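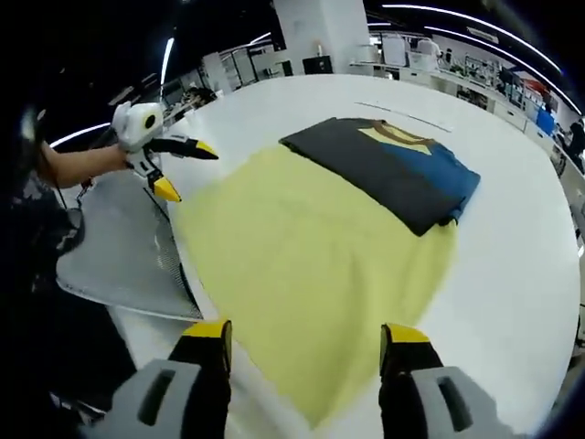
4.3 Recording a folding demonstration

Use this procedure to teach the Puma arm pair a cloth task with two Kelemen hand-held grippers. Complete the pairing steps in 4.2 first.

1. Clear the table of anything the task doesn't need. Keep cables off the area where the cloth will be moved.

2. Place the garment on the table and set both grippers down with their jaws open.

3. In Brukwood, choose New task and type a short name, such as shirt_fold. Names can have up to 31 characters.

4. Pick up the grippers and press Record. Wait for the tone before you move.

5. Carry out the task at a steady pace. Close the jaws fully on the cloth before you lift – a half-closed grip is stored as open and the arm will drop the fabric.
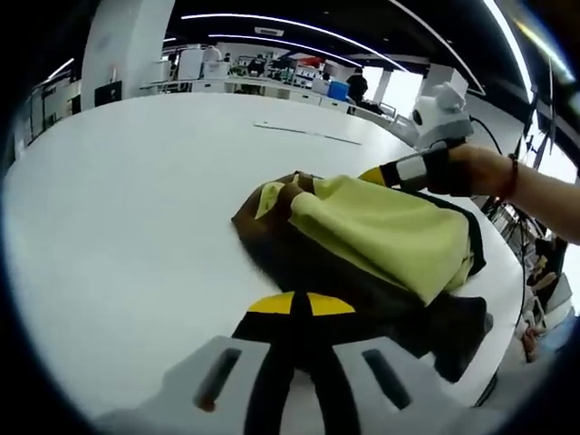

Try to keep the working part of the cloth in view of at least one gripper. If your forearm covers it for more than a moment, finish the fold and mark the take as Doubtful.

6. Release the cloth, draw both grippers back and press Stop.

7. Spread the garment out again, or crumple it if the task starts from a heap, and repeat. A new task needs 14 good takes before Train becomes available.

Note: Change the starting position a little between takes. The arms copy what they are shown, and a shirt always laid in the same spot gives poor results elsewhere on the table.

Note: Error 1134 means that one gripper has lost tracking. Stop the take, hold the gripper still until the error clears, then start again from step 4.

Caution: Don't record within reach of a powered arm. Switch both arms off at the wall before you start.
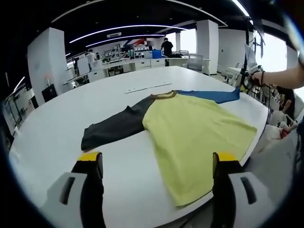

Fig. 4-6. T-shirt spread flat, collar at the far side.

8. Open Review and delete any take in which the cloth slipped. Deleted takes can't be recovered.

9. Select Train. For playback speeds, see page 113.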